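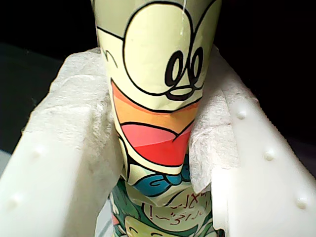 How many demonstrations does a learning system need before it can pick up an object by itself?

The number depends on how much the objects and their starting positions vary. For a single object set down in a fixed place, 60 good demonstrations are often enough to train a usable policy. Once the object may stand anywhere on the work surface, or its shape changes from one trial to the next, students should plan for 1,000 or more.

Unit 4: Collecting Demonstrations
Instructor: Wanpen Yimyam
Laboratory supervisor: Pirmin Hollenstein

4.1 Terms used in this unit

An episode is one continuous recording of a task, from the start signal to the stop signal. A demonstration is an episode that has been reviewed and accepted for training. The Kaewkla set, which is used in all assignments this term, contains 2,679 demonstrations.

4.2 Soft and tapered containers

Containers with thin walls deserve separate treatment. A printed label may crease or wrinkle under the fingers, and the object then looks different to the camera than it did before contact. Both states must be present in the data. On a container that narrows toward the middle, the height of the grasp also changes the finger opening at contact. Operators should vary the grasp height between episodes and record it in the log.

Soft pads on the fingers spread the pressure over a larger area. They also wear -- a ragged pad does not grip as a fresh one does -- and the condition of the pads is to be noted at the start of each session.

4.3 Failed attempts

Failed episodes are not to be deleted. Mark them as failed, give the cause if it is known, and leave them in the session folder. A slip followed by a successful second grasp is kept as one episode and labeled "recovery." Such episodes are discussed in Unit 6.

4.4 Assignment

Each group will record 80 episodes with one container of its choice and submit them with the completed log. Submissions are due Fri 10 May. Questions on the log format should be directed to Montri Siriwan.

Reading: Course reader, chapter 5, sections 1 and 2.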